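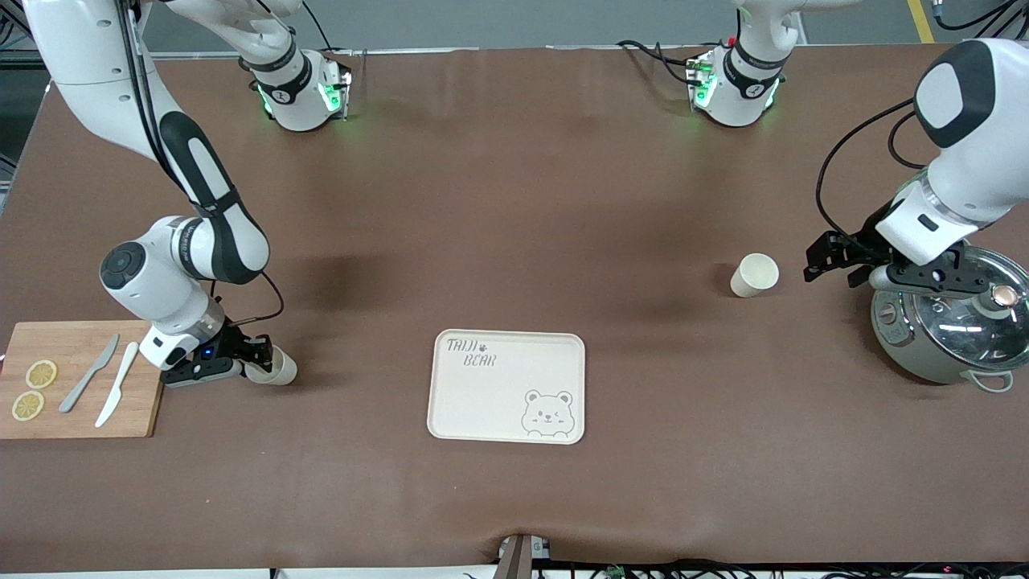

Paper cup

A paper cup is a drinking vessel made from stiff paper or thin card, usually lined with plastic or wax so that the drink stays in and the paper stays firm. It is one of the most familiar objects of the last hundred years or so, and for something so light it has a surprisingly rich history, taking in public health, railway travel, office life, coffee, children's parties and a long argument about waste. Most paper cups are meant to be used once. A good many go on to hold pencils, seedlings or paintbrush water.

The basic form has hardly changed in decades: a tapered wall, wider at the top than the bottom, a flat base set slightly up inside the wall, and a rolled rim. It's a lovely bit of design, and nearly every part of it is doing more than one job.

Contents
1 Early history
2 The common cup and its end
3 Construction
4 Linings
5 Hot drinks
6 Cone cups
7 Printing and decoration
8 Recycling and reuse
9 Other uses
10 Collecting
11 See also

Early history

Paper was made in China many centuries before it reached Europe, and it was put to a great range of household uses there besides writing. Paper cups for serving tea are known from Chinese sources, in different sizes and colours and with painted decoration. How well they held a hot drink is hard to say today, as very little of this everyday ware has lived on.

In Europe and North America the idea took much longer to catch on. Paper made from rags was too costly to throw away after a drink. The spread of wood pulp paper in the nineteenth century changed that, and by the end of the century cheap, strong, even paper could be had by the roll. Bags, boxes and cartons came first. Cups were harder, as they had to be watertight at the seam and strong enough to be lifted full by one side.

The common cup and its end

The modern paper cup owes its success to a tin one. In the nineteenth century it was quite normal for a railway carriage, school or town pump to have a single shared cup or dipper, often fixed with a chain. Everybody drank from it, the sick and the well alike, and it was rarely washed.

As the part played by germs in disease became better understood, doctors and teachers in the United States began to campaign against the shared cup. Kansas banned it on trains and in schools in 1909, and other states followed over the next few years. The timing could hardly have been better for the makers of paper cups, who had started work in Boston only a short while before. Their early machines sold cooled water with a fresh cup for a penny. Soon the cup was more wanted than the water, and stacked dispensers appeared beside taps in stations, hospitals and offices.

Campaign posters from these years are wonderful things. Some show a skeleton waiting its turn at the pump. Others take a gentler line and simply show a clean child with a clean cup.

Construction

A typical cup is built from two pieces of card, the sidewall and the bottom. The sidewall is cut as a fan shape, known in the trade as a blank. When the blank is wrapped round a tapered former, its two straight edges overlap and are sealed together to make the side seam. On a plain white cup the seam can be easy to miss by eye, but a thumbnail will find it at once.

The bottom is a disc with its edge turned down all the way round, like a very shallow tray held upside down. It is pushed into the narrow end of the wall, and the lower edge of the wall is then folded in and up over it. The join is pressed hard from inside, often with a patterned tool that leaves small ridges. This gives the cup its foot, the short skirt of card on which it stands. The drink never rests directly against the table, and that helps a little with keeping it warm.

The last step is the rim. The top edge is curled outwards and down upon itself into a small tight roll. It looks like a nicety for the lips, and it is certainly kinder than a raw edge, but the main reason for it is strength. A paper cup without its rim can be squashed flat with hardly any effort. With the rim in place the mouth holds its round shape, a lid has something to grip, and one cup can be parted from the next in a stack. Anyone with scissors and two cups can try this at home, and it's well worth doing!

The taper matters just as much. Straight-sided cups wouldn't nest, and a sleeve of fifty would need a cupboard to itself. The angle has to be judged with care: too slight and the cups jam together, too steep and they tip over when full.

Linings

Bare card soaks through in minutes. Early cups were dipped in or sprayed with paraffin wax, which worked well for water, milk and ice cream. It was far less happy with hot drinks, as the wax softened and could end up floating on the tea.

From the middle of the twentieth century wax largely gave way to a very thin film of polyethylene, laid on the card before it is cut. The film does two jobs. It keeps the liquid from the paper, and it melts under heat during making so that the seams can be closed without glue. Cups for cold drinks are often coated on both faces, since moisture from the air settles on the outside of a cold cup and would otherwise soften it.

Newer linings include films made from plant starches and thin coatings based on water. Some of these break down in large composting plants, though seldom in a garden heap.

Hot drinks

Card is a fairly good insulator, but a single layer of it is no match for fresh coffee. Makers and cafés have come up with several answers over the years:

Folding handles, made as flaps on the side of the cup and opened out before use. These were once common at church teas and picnics and are still made.

Double walls, with a second wrap of card round the first and a narrow gap of air between.

Ripple walls, in which the outer wrap is fluted so that the fingers touch only the ridges.

Sleeves, sold flat and slipped on at the counter. A sleeve can be kept and used again, and many people do.

Separate plastic holders, which take a thin paper insert. They were a fixture of office tea rounds for many years, and the clack of the holders going back in the drawer will be remembered fondly by some readers.

Lids have a story of their own. Early ones were flat and had to be taken off or torn. Domed lids with a small drinking hole came later and left room for froth.

Cone cups

The pointed cup found beside water coolers is the simplest of the family. It is made from one piece of paper rolled to a point, with no separate base, and can be produced very quickly. Since it can't be put down, the drinker tends to finish the water and throw the cup away on the spot. Cone cups are also used for shaved ice, and in workshops as funnels, with the tip snipped off.

Printing and decoration

Plain white has always been the cheapest finish, and it remains common in hospitals, offices and meeting rooms. Printed cups are decorated while the card is still flat. The artist has to allow for the curve, as a straight line of lettering drawn on a fan-shaped blank would droop at both ends once rolled. Old design sheets, with their words marching along a great arc, are handsome in their own right.

Party cups brought a burst of colour from the 1950s onwards. Stripes, balloons, clowns and spaceships all had their turn, usually with plates and napkins to match.

Recycling and reuse

The paper in a cup is generally of high quality, with long, strong fibres that papermakers are glad to have back. The trouble lies in parting it from the lining. An ordinary paper mill may not be set up to do this, so used cups need to be collected apart from other paper and sent to a mill with the right pulping equipment. Dregs of milk and sugar make matters worse, and a quick rinse is always a help.

Many towns now have cup banks, and a number of cafés take a little off the price for customers who bring their own mug. Deposit schemes with sturdy returnable cups have been tried at festivals and on university sites.

Other uses

Few throwaway objects have been put to such cheerful second use. Two cups and a length of taut string make a telephone, which carries speech as vibrations along the line and teaches more about sound than many a textbook page. Gardeners start peas and sunflowers in them, with a hole poked in the base. They turn up in schools as building blocks, drums, lanterns and puppet heads, and in kitchens for measuring out rice or mixing a spoonful of icing.

Collecting

Paper cups are collected with real passion by a small but growing number of people. Because nearly all were thrown away, early examples in clean condition are scarce, and unused stock found in old shops or canteens is prized.

The Holmgren Collection at Zesurthorpe was begun by Idun Lundgren, who kept a cup from every railway journey she made. It now holds 2,119 cups, of which 456 are waxed and 487 have folding handles or the flaps for them. The catalogue was drawn up by Siham Daher and Pylyp Stelmakh, and sorts the cups by the shape of the foot, a method since taken up by other collectors. Visitors may handle a tray of duplicates. The cups are stored upright and singly, away from heat, as old wax will mark anything it leans on.

See also

Beaker
Carton
Drinking fountain
Napkin
Papermaking
Tin can telephone
Water cooler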